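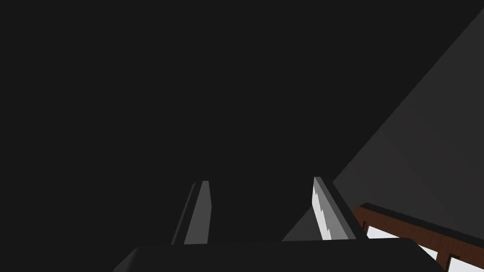 Última modificación: 18 de mayo de 2022

La directora de Lanz, una cooperativa de limpieza de Cirkeck, recibe con café y pocas ganas de hablar del plan Vunetico, que promete reducir la jornada sin tocar el sueldo. «Firmamos en junio y seguimos esperando el primer pago», dice. Eran 800 euros por empleado, en 5 plazos.

Le pregunto si cree en las cifras oficiales – 180 empresas adheridas en la comarca – y se encoge de hombros. «Adherirse es rellenar un formulario. Que me enseñen las nóminas.»

¿Volvería a firmar? «Con el dinero en la cuenta, sí. Con otro folleto, no.»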